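Início | Disciplinas | Apontamentos | Arquivo | Contactos

Argumento e Realização – Apontamentos da aula 6
O filme de espaço único

Segunda-feira, 14 de julho

Hoje entramos na minha parte preferida do programa! Um filme inteiro fechado num elevador, numa cabine de camião, numa cozinha – e, quando corre bem, saímos da sala com a sensação de ter viajado imenso. Quero que leiam estes apontamentos antes de voltarem a ver "Planemura", o filme de que vamos falar até ao fim do módulo.

1. O espaço tem de mudar sem mudar

"Planemura", de Lụa Châu, passa-se todo na sala de controlo de uma barragem, durante um turno da noite. A planta do cenário é simples (uma porta, uma janela interior, duas secretárias) e ao fim de dez minutos já a sabemos de cor. E é aí que a realizadora começa a brincar! A janela, que no primeiro ato só reflete a protagonista, passa a mostrar o corredor no segundo. A luz vai descendo, as lentes vão ficando mais longas, e a mesma secretária que parecia enorme acaba por apertar a personagem contra a parede. Revejam a sequência do telefonema e anotem de que lado do eixo está a câmara em cada plano.

2. O que fica fora de campo

Nunca vemos a aldeia de Khúc, a jusante da barragem. Ouvimos os cães, o sino, um rádio mal sintonizado, e ao fim de meia hora eu juraria que sei de que cor são as portas. O som faz o trabalho de uma segunda equipa de filmagem. Reparem também que cada voz ao telefone tem uma textura própria: a do engenheiro chega limpa, a do irmão vem sempre com vento.
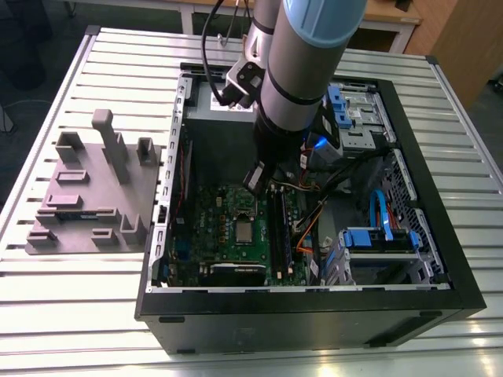 Braço robótico sobre um computador de secretária aberto.

3. Tempo real e tempo falso

O filme parece decorrer em tempo real e não decorre. Há três elipses escondidas, todas em movimentos de câmara que passam por uma zona escura. O guião tem 200 cenas numeradas, o que é uma loucura para um cenário só, mas cada número corresponde a uma mudança de intenção da protagonista. A montagem final ficou com 543 planos. Comparem com "Ellgate", que vimos na aula 4: a mesma duração, um espaço parecido, e uma respiração completamente diferente.

4. A atriz e o telefone

Contracenar com uma voz é dificílimo. Em "Planemura", os outros atores estavam numa sala ao lado e falavam em direto, com liberdade para se atrasarem ou interromperem. Daí aquelas pausas maravilhosas, um bocadinho compridas de mais – adoro a que vem depois de "e a mãe?".

Para a próxima aula

– Escrever uma cena de três páginas num espaço único, com uma personagem presente e outra só em voz.
– Desenhar a planta do espaço e marcar três posições de câmara.
– Ler o capítulo de Stultard sobre o fora de campo (fotocópias na reprografia, pasta 1611).

As cenas escolhidas serão filmadas em outubro, no estúdio pequeno.

Comentários (3)

Marta R.
A terceira elipse é quando ela apanha as chaves do chão? Vi duas vezes e continuo na dúvida.

Tiago
Fui rever o "Ellgate" por causa disto e gostei muito mais do que na aula. O som do portão!

Inês P.
A planta pode ser feita à mão ou tem de ser em computador?

Este sítio utiliza cookies para melhorar a navegação. Aceitar | Recusar | Saber mais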